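Menlow Chess Club Boards > General Chat > Do you make beginners write their moves down?

tremerero_tom
Jan 7, 2019
I took over the beginner night at our library in December and I'm already in trouble with a parent. I asked everybody to keep score from their very first game. She says her son (he's nine) used to love coming and now he hates it, all because of the pencil. I learned with a scoresheet next to me and it never bothered me, but I was a weird kid. What do the rest of you do?

hsueh_gambit
Let them play! Seriously. I ran a school club for four years and the fastest way to empty the room was handing out scoresheets. They lose their place, they write Nf3 for everything, and then they forget whose move it is.

rook_and_roll
Gotta disagree with hsueh. My daughter started writing hers down at seven and it slowed her down in a good way. She used to grab the first piece she saw. Now she has to stop and find the square, and half the time she spots the hanging bishop while she's doing it.

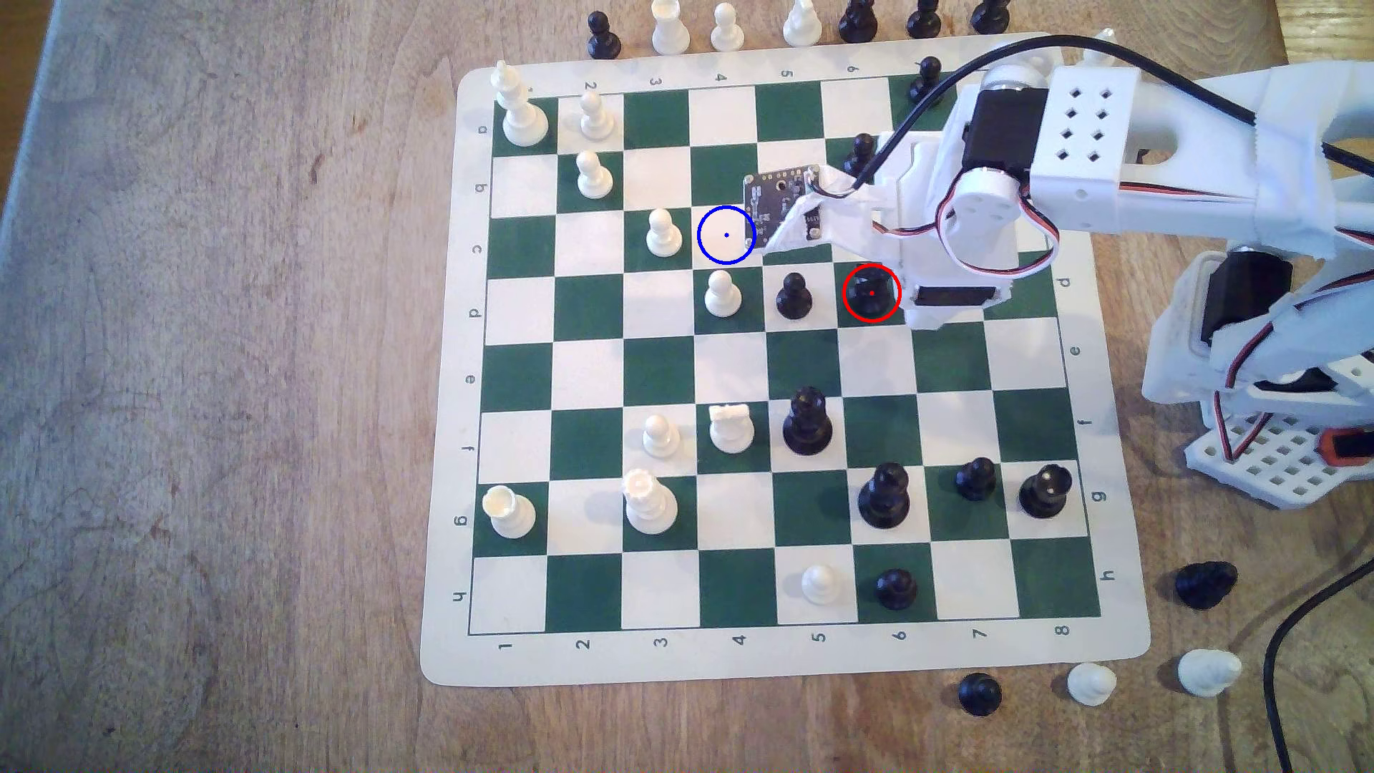
The other thing is you get to go home with the game. We have a shoebox full of hers and she still pulls out the one where she beat her grandpa in 31 moves. You can't do that if it was never written down!

hsueh_gambit
OK the shoebox is adorable, I'll give you that. But she's your kid and you were sitting right there helping. Try it with 24 of them and one adult.

Dong-hyun Ahn
I'm somewhere in between. I have them play two or three weeks with no paper at all, then we do "name the square" as a warm-up – I call out e5, first one to touch it gets to pick their color. After that I ask for the first ten moves only. Most of them keep going on their own, and the ones who don't, I leave alone.

rook_and_roll
Ten moves is a nice compromise. Stealing that.

nastbridge_pawn
Adult beginner here, and I still hate it lol. My scoresheet from the Nastbridge open has a move 22 that isn't legal for either side. The arbiter just looked at me.

tremerero_tom
Thanks, all. I'm going with Dong-hyun's ten moves and I'll write to the mom tonight. Do you use the printed pads or just notebook paper? The pads in our closet have room for 104 moves and I think that alone is scaring them.

Dong-hyun Ahn
Notebook paper. I draw two columns and make copies.

hsueh_gambit
Still say let them play. But yeah, lose the pads.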